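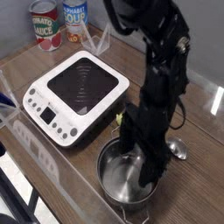
1/
ok thread. spent most of June teleoperating an arm over a toy-sized kitchen and people keep asking what that involves, so. short version: you do the same boring thing with a pot until you dream about it

2/
project is called Flosora. goal is over 1,000 episodes of cooktop tasks. pot on, pot off, stuff in pot, stuff out of pot, spoon moved wherever the prompt says. we have 428 that passed review. the ones that didn't pass I'm not discussing

3/
setup, for the ppl who asked: one arm, one induction cooktop, one steel pot w/ wire handles, one spoon, fake-ish groceries. clear acrylic around the table so things that roll don't end up on the floor. cooktop is never powered for these. pls stop asking if we made soup

4/
the soup can and the tomato sauce are distractors. they just stand at the back. no task touches them. we left them in so the policy learns to ignore stuff it wasn't told about. Sproģis (our review tool, named by a guy who left) has a tag for "touched distractor" and I have earned that tag

5/
hardest thing by far = shiny pot. steel bowl, bright overhead light, camera sees a different pot every time you nudge it. first week I kept trying to fix the glare. moved lamps, hung up a sheet. Jacobus Khumalo walked by and went "is the real kitchen going to have a sheet" and walked off. sheet came down

6/
second hardest, reaching into the thing. once the gripper is down inside you can barely see the bottom from the side view. you're going off the wrist cam and vibes. you push too far, arm faults, episode gone, start over

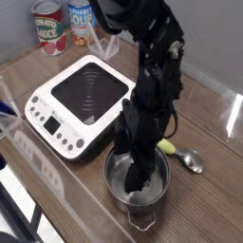

7/
how I do an inside reach now, after many bad ones:
- come in straight down, don't sweep in sideways
- stop above the rim for a beat
- go in slow, close, wait
- then lift. LIFT. do not drag
dragging tips the pot and the wire handle catches on everything

8/
the "stop for a beat" one caused an argument btw. pauses are bad, model learns to pause, then it just hangs there forever thinking. so we trim anything where the arm sits dead still too long. but a tiny hesitation before contact seems to help?? no numbers on this yet, don't quote me

9/
someone asked about randomizing. we do a batch of 10, then shuffle. cooktop angle, pot side, spoon direction, what's next to what. I had a nice tidy habit of putting the pot in the same spot every time and didn't notice til we overlaid start positions and it was one fat blob. threw out a whole evening for that. teh blob haunts me

10/
reset between episodes is the real job. arm up out of the way, pot back on the wood, empty, spoon down someplace new, corn wherever it wasn't last time. sounds like nothing. it's slower than the episode half the time

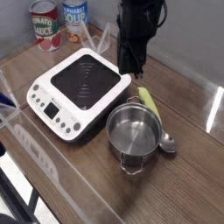

and if you forget one item the whole batch has the wrong label, bc the instruction text gets picked before you touch anything. "take the corn out of the pot" with no corn in the pot. did that. twice. the reviewer was very polite

11/
reply to a q from earlier: no I don't use a script for the trajectories. all hand driven. scripted ones look clean and the policy trained on them falls apart the second the pot is a bit off. want the messy human approach + a clean finish

12/
also yes we keep some recoveries. grab slips, you notice, back off, regrab. those are gold. but you can't fake it!! I tried slipping on purpose and it looks like bad acting. Busarau (the other station, same task list) got caught doing it too so it's not just me

13/
spoon under the pot: allowed. I used to clear it every time. then realized kitchens look like that, stuff ends up half under other stuff. now I leave it if it lands there and just write it in the notes field

14/
things I'd tell anyone starting on this
take a break after 10 good ones, your hands get lazy before you feel it
write the note right away, you will not rememeber which one was weird
watch your own replays once a day even tho it's painful

15/
training run goes on Clondance tonight with what we've got. small one, mostly to see if it even finds the pot. last time it went for the spoon on every prompt, like every single one, bc I'd been moving the spoon first for two days straight. my fault, whole dataset had a spoon accent

16/
will post rollouts if they aren't embarassing. might post them anyway. back on the sticks at 2pm, pot side is left for the next batch, if you're on the Busarau station pls do right so we don't double up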